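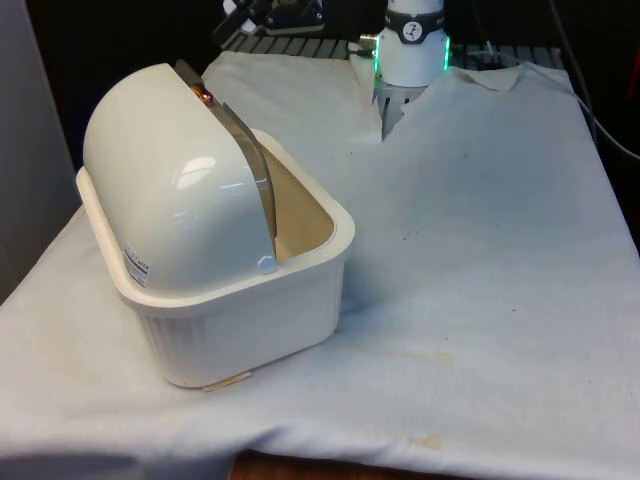
The arm at work on the cloth at the Okemex open day in Dretavbridge.

"You can come closer than that," the engineer told me, and so I did, along with a couple from the next town and a boy who had been waiting all morning for his turn. It was April, the coffee was good, and the people at Okemex seemed happy to have company in the workshop for once.

She has been with the Vandora project for 2 years, and she talks about it the way some people talk about a garden. "Cloth is the hard part," she said, while the gripper went down into a fold of the white fabric. "A box stays a box. A sheet has a new shape every time you touch it, and we have watched it do that on 597 practice runs so far, so believe me, I know!"

I asked about the tub with the rolled-back lid sitting on the cloth, and she laughed and said that visitors always ask about the tub. "We like to have something standing there. At home there is always something standing on the cloth, isn't there?" (At my house there certainly is.) 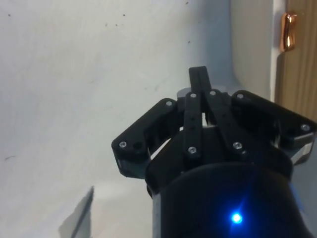
The gripper up close, with its small blue light.

The boy wanted to know whether it could pinch. "It could, so we keep our hands out," she told him, and then she let him guess what the gripper weighed, in grams. He said 800, very firmly, and she wrote it down on a card for the guessing contest.

Almost 70 people had come through by the time I left. She hopes to bring the Cele, their smaller arm, to the next one. "Come back and see it," she said. I think I will.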